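**Brerudora Releases Mendorar 2 Pitch-Tracking Software for Amateur and Independent Baseball**

Brerudora today announced the general availability of Mendorar 2, a pitch-tracking and hitter-evaluation package for college, summer collegiate and independent league baseball clubs. The release adds batted-ball classification, revised strike zone calibration and a new report format for small-sample evaluation, such as fall workouts and preseason games.

Mendorar 2 processes video from fixed cameras at the ballpark and produces a record for each pitch, including release point, velocity, plate location and estimated spin axis. For each ball put in play, the software reports exit velocity, launch angle and spray direction. Records are available to coaching staff between half innings and can be exported in comma-separated format for use in other tools.

The principal change in this version concerns how the software handles limited playing time. In earlier versions, a hitter with a small number of plate appearances received the same report as a full-time starter, with no indication of how far the results could be expected to move. Mendorar 2 attaches a range to every rate statistic and widens or narrows it according to the number of pitches seen. Batting average and on-base percentage are still shown, but the default view leads with swing decisions, contact rate by zone and exit velocity, which settle sooner.

"A hitter who goes 9 for 20 in the fall has given the staff very little information through his average," said Meirion Lougher, director of product at Brerudora. "He may have seen 121 pitches in that stretch, though, and each one is a decision that can be graded. The report is built on the pitches."

Opponent adjustment has also been revised. Pitchers working on mechanics or a single secondary pitch in preseason games often throw a mix that differs from their regular season pattern. The software compares each outing with the pitcher's prior record, where one exists, and flags games in which the mix departs from it by more than a set threshold. Clubs may include, exclude or down-weight flagged games. The threshold is adjustable by the user.
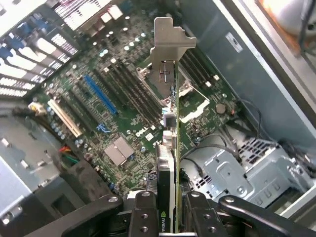 Strike zone calibration in Mendorar 2 is performed per batter instead of per game. The upper and lower limits are set from the batter's stance as the pitch is released, and the values are stored with each record so that a disputed call can be reviewed against the same limits. All processing runs on site, in a desktop tower kept at the ballpark, and no video leaves the club's network unless an administrator enables remote backup. The tower must have a dedicated graphics card; a low-profile NVIDIA card of the kind shown will fit smaller cases, but clubs should confirm the memory requirement in the installation guide before buying. Systems without a dedicated card can open saved reports but cannot process live video.

The software was tested during the past summer season by the Khoo Baseball Club and the Vetance Collegiate League. Testing covered about 900 plate appearances under day and night lighting. Changes made as a result include improved tracking of low breaking pitches against a dirt background and a correction for camera movement in high wind.

**Availability**

Mendorar 2 is available now to new customers. Clubs with a current Mendorar license may upgrade at no charge through the end of November. Existing camera mounts and cabling can be reused, but each camera must be recalibrated after the upgrade. Game files from the previous version can be imported; spin axis will be blank for those records.

**About Brerudora**

Brerudora develops video measurement and reporting software for baseball and softball. Its products are used by college programs, summer leagues and independent clubs.

**Media contact**

Meirion Lougher
Director of Product, Brerudora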